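Ginico Canvass 3, reviewed after one primary season

Ginico Canvass is a walk-list and voter contact program aimed at small campaigns. We used version 3 from February through the June primary on Hiba Rizk's run for the Whitcombe county council, a district with 1,355 doors on our target list. The campaign had one paid organizer and 12 regular canvassers.

Import is the strongest part. The county voter file loaded without hand editing, and duplicate households were merged correctly in all but a few apartment buildings. Those failed when the unit number sat in the second address line. Support confirmed the fault and patched it in April.

Turf cutting is adequate. The program draws compact walking areas but ignores divided highways, so two of our lists sent people across Route 9 on foot. Boundaries can be redrawn by hand – slowly, and only in the desktop version.

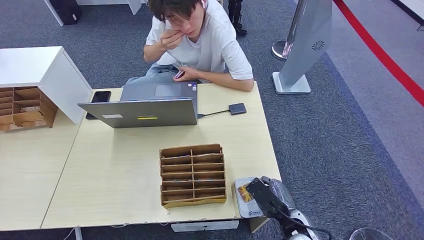
*Laptop and phone at the table. Canvass 3 has a desktop version and a phone app.*

The phone app records responses offline and syncs when a signal returns. Conflicts are settled by most recent entry, with no warning. Clem Waaka lost an evening of support scores this way after a second canvasser opened the same list. The log kept the old values, but restoring them meant an export and a re-import.

Reporting is thin. Support levels can be sorted by precinct and age, not by date of contact, so measuring movement after the candidate forum required a spreadsheet. Mail exports are capped at 2,000 records, well above our needs but low for a citywide race.

Price was $700 for the cycle, with no charge per user. Lania, which we used last time, cost less and had better reports, but its app could not work offline at all.

Suitable for council and school board races. For anything larger, test the sync first with two phones on one list.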